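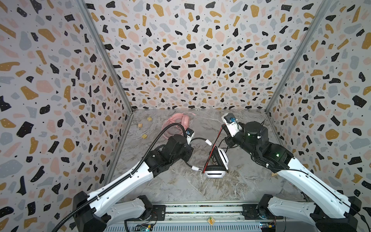
Two arms on a rail, patterned walls behind

Community > Sport > Softball and baseball > Rules and scoring

How do I score a run when the batter is thrown out at second?

Asked 31 October 2005

I keep the scorebook for a mixed slow-pitch team in Zullinmont. I started in October, so please be patient with me. In our last match against Serow we had a runner on third base and one out. Our batter hit the ball between left field and centre, a clean hit. The runner came home easily. The batter passed first base and tried to reach second, but she was tagged before the bag. It was the second out of the inning.

I wrote a single and one RBI for the batter. The scorer of Serow wrote a double, and he said there is no RBI when the batter makes an out on the bases. We compared the books after the match and they did not agree. The league asks that both books are the same before we send them.

I have read the league handbook, but it speaks only about substitutions and the mercy rule. Who is right? And would it be different if there had been two outs already?

2 answers

Answer 1 – marked as helpful

Your book is correct. The batter gets credit for the last base she reached safely. She reached first and was put out while she tried for second, so it is a single. It would be a double only if she had come safely to second, or if she had slid past the bag and was tagged after touching it, in some cases. That last one is a separate discussion.

The RBI also stays. The run came home on her hit, and what happens to her afterwards does not take it away.

With two outs it needs more attention. The tag at second is then the third out, and it is a time play. You must look if the runner touched home plate before the tag was made. If yes, the run counts. If the tag was first, there is no run and no RBI. It is not a force out, because the batter had already passed first base, so the run is not cancelled automatically. The plate umpire should decide and say it clearly to both scorers. If he does not, go and ask him before the next batter comes.
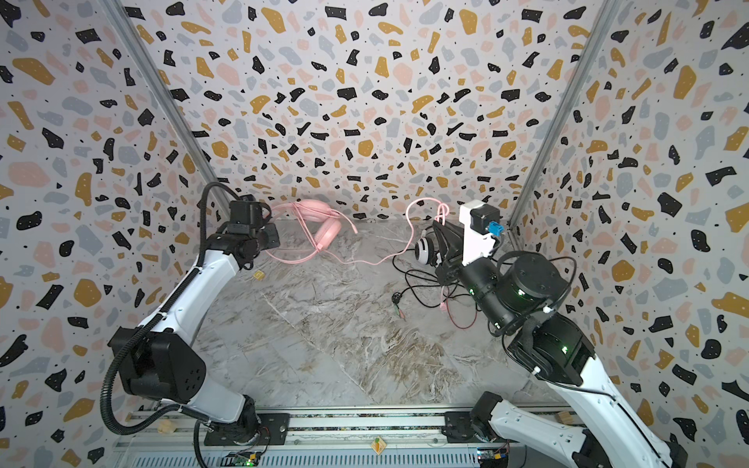

Answer 2

I agree about the single. For writing it, I put the single line to first, then a short line halfway to second with the out number in a circle, and next to it the fielders, for example 8-4. My old Zupan scorebook has very small boxes and I had to write this in the margin – the bigger ones are better if your writing is like mine.

In our league it doesn't matter so much, we only send the final result.

Comments (3)

Thank you both. I showed the first answer to the other scorer and he changed his book.

Please add that in the batting average it is one at-bat and one hit. Our team lost a hit this way in the Skorneo tournament.

What if the throw to second was bad and she was out later at third? Is it then an error?

Related questions
Is a foul bunt with two strikes always an out?
Batting out of order, when must we appeal?
Fielder's choice or hit, how do you decide?
Can the same courtesy runner be used twice in one inning?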